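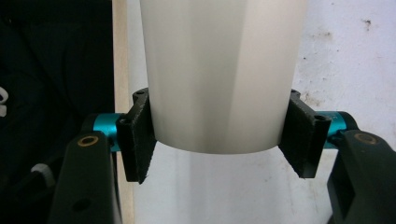 Slide 1. Frosted cup in the hand-held gripper, fuzzy pads on both fingers, teal couplers behind them.

Leave this one up while people sit down. Don't start until the door is shut, last time I talked over the first two minutes.

Hi everybody, I'm going to talk about pads. I know the program says "Grip failure in light-object handling," and that was Chie's title, and it's a better title, but it's pads. Look at the bottom corner of the finger on the left. See the loose fibers sticking out? I looked at fraying like that for most of a summer and thought nothing of it, so if you take home one thing, take home that corner.

(Pause, let them look.)

Quick who's who. I'm on the Sanura project, we teach arms to pick up light stuff, cups mainly. Chie Aoki runs the data side. Matúš Kováčik built the fingers and the test cell, and he's sitting over there, so please be nice about the hardware. The arm in the cell is called Sita. The hand-held unit doesn't have a name, we tried a few and they didn't stick.

Slide 2. The numbers before

By the end of September we had 2,225 recorded grasps with the hand-held gripper. After Chie's cleanup, 1,941 of those were good enough to train on. We trained, we moved over to Sita, same fingers, same kind of pads, and it went great. I mean really great! I sent a very smug email. I'm not going to show the email.

Then October. Cups started slipping. Not every time, and never when anyone important was standing there. Sita would close, lift, start the swing toward the rack, and somewhere on the way the cup would slide down through the fingers and drop. Frosted cups get wider at the top, so you'd think the taper would save you, and sometimes it did – the cup would slide a little way and then wedge. Those got logged as successes. Remember that, it comes back on slide 5.

Slide 3. What we blamed

In order, with apologies:

The model. I retrained it twice. That was four days.

The cups. We'd opened a new carton and I was sure they were a hair thinner. Chie measured them. They were the same cups.

The room. Somebody had moved a lamp, so I moved it back. No change.

Matúš. I did ask him if he had touched the closing force. He hadn't. Sorry again.

(If Matúš wants to say something, let him. Keep it short, we have 20 minutes.)

Slide 4. The day it got serious

So far it's only cups on the floor, and you could call that an annoyance. Then one afternoon, a little after three, Sita dropped a cup inside the cell, it bounced, and it came to rest against the door switch bracket. Matúš opened the door to get it. The arm is supposed to stop dead when that door opens. It did stop. But then he pulled the cup free, the door swung back toward closed behind his shoulder, the switch read "closed," and the arm picked up its program where it had left off. With his arm in the cell.

He's fine. He got a bruise on the forearm and the speed was turned way down. I was at the desk and I hit the red button, but I want to be clear that I hit it after contact. I was slow. A person watching a screen is not a safety system, and I'd been acting as if I was one.

There are two faults on this slide and I'd like to keep them apart. One is the drop. The other is that our cell restarted on its own when the door closed. That second one had been there since the day we set it up, and it would have stayed there if the drops hadn't kept sending us in to fetch things. We fixed it that same evening. Closing the door now does nothing at all. You have to walk to the panel outside and press reset, and the panel is placed so you can't reach it with any part of you inside.

(Somebody will ask why it wasn't like that from the start. Answer: we copied the settings from an old cell and didn't check them. Just say it.)

Slide 5. Finding the real cause

Chie found it, and she found it by being stubborn about those wedged cups. She went back through the October log and pulled every lift marked as a success where the cup had ended up lower in the fingers than where it started. There were 211 of them. I had been looking only at the drops, and the drops were a small pile. The slips were a big one, and when she lined them up by date they climbed nice and steadily. Cups don't climb like that. Lamps don't either. Wear does.

So we took the fingers off and put them under the magnifier. The fuzz on the contact strip had gone flat and kind of shiny. Each finger only touches a cup along a narrow upright strip, so all the wear goes in one place and the rest of the pad still looks lovely. If you glance at it from the side you see a nice thick fuzzy pad with a bit of a ragged edge. I glanced at it from the side every morning.

New pads on, same model, same cups, same lamp. The slipping stopped that afternoon. I'd have liked a more exciting ending.

Slide 6. What we do now

Pads get swapped every 200 lifts on Sita. That's probably too often. They're cheap, and Matúš has a jig, so I'm not going to argue about it.

The hand-held unit gets swapped on the same count, and we write the pad number in the log with each batch. We weren't doing that before, so for the older data I can't tell you how worn the pads were. Chie is still annoyed about this.

A cup that ends up lower than it started is logged as a slip, even if it makes it to the rack.

Nobody reaches into the cell for a dropped cup during a run. End the run, lock it out, then go in. Yes, it's slow.

The Chraibi group asked for our checklist and I've put it in the shared folder along with the wiring sketch for the reset. The Flandau people have a cell very close to ours, so if any of you are here, please come find me at the break – I'd like to know what your door does.

Slide 7. Questions

Likely ones: why not rubber? (We tried it. The cups stuck on release and tipped over. Ask Matúš for the long version.) Can you sense the slip? (Working on it, nothing to show yet.) Can we see the email? (No.)

Pass the worn pads around now. Get them back before lunch, they're the only pair we kept.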